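Re: [derka-neighbours] Sharing meals in January, and the question of injera
From: Bethel Kahsay
To: the Derka neighbours list

Dear all,

Thank you to Bezawit for her long message, and sorry that my answer is slow. I wanted to ask my aunt two things before I wrote.

Bezawit Sisay wrote:
> I have made the batter again with only teff flour and water and left it
> for two nights on the shelf beside the fridge. It smells sour but there
> are almost no eyes when I cook it, and the middle stays sticky. My mother
> says the flour is too old. My neighbour says the kitchen is too cold.
> Also, for the January dinner, how much flour should we buy? Last time we
> were short and the people at the end of the line had bread.

I think your neighbour is closer to the truth, but maybe your mother is also a little right. In my kitchen in winter the batter needs three nights, sometimes one more. I don't count the nights any more. I look for the dark water on top. When it is there, and the smell is sour but clean, I pour off the water and go on.

The step you didn't write about is the absit. Did you do it? You take one cup of the fermented batter, cook it in a small pot with water until it becomes thick like porridge, let it cool until you can keep a finger in it, and then mix it back. Then the batter must rise again, for me this takes over an hour. When I first came to Canada I left this step out, because at home it was always my aunt who did it and I was sent to do other things. My injera was flat and sticky exactly as you describe.

About the flour: the brown teff from Mersha is good, but please look at the date on the bag. The ivory one is milder and the children prefer it. I know some people on this list mix in barley or self-raising flour. I have no quarrel with this, only please write it on the card at the table, as we have guests who can't eat wheat.

For the pan, I use the Breltitz electric one that I bought second-hand. It must be very hot before the first pour, and the lid goes on only when the eyes are open. Don't turn the injera. Lift it with the straw mat and let it cool on a cloth before you put another on top. If you stack them while they are hot they will stick together and you will be as angry as I was at Easter.

Now the January dinner. We have the hall at Pleketti from 3 in the afternoon, and the food should be on the tables at 6. I would buy 20 kilos of flour and divide it between the families who have a big pan. If you can take some, please write to me directly and not to the whole list. The hall kitchen has four burners but the back left one is weak, so the stews should arrive already cooked and only be warmed there.

As before, it is a shared table, so it's not only our food. The Korean and Vietnamese families are coming again, and the noodles will be at the long table by the window.
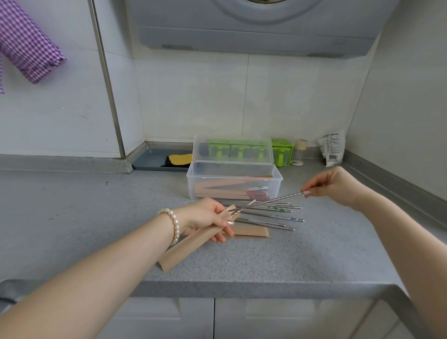
I would also like to ask about the coffee. Last year we roasted the beans inside and the smoke alarm rang twice. Could someone with a camping stove roast them outside by the side door? We would still do the grinding and pouring inside, where people can sit. I can bring two jebenas and the small cups, but my tray is cracked, so I need to borrow one.

The money: the hall costs us 626 dollars with the cleaning, and we have 1000 in the account. The rest can go to flour, butter and lentils. If you buy spices for the dinner, keep the receipt and give it to me on the day.

Bezawit, please try the absit and tell me if the eyes come. If they don't, bring me a jar of your batter and I will cook it in my pan, then we will know if the fault is in the batter or in the heat.

With warm greetings,
Bethel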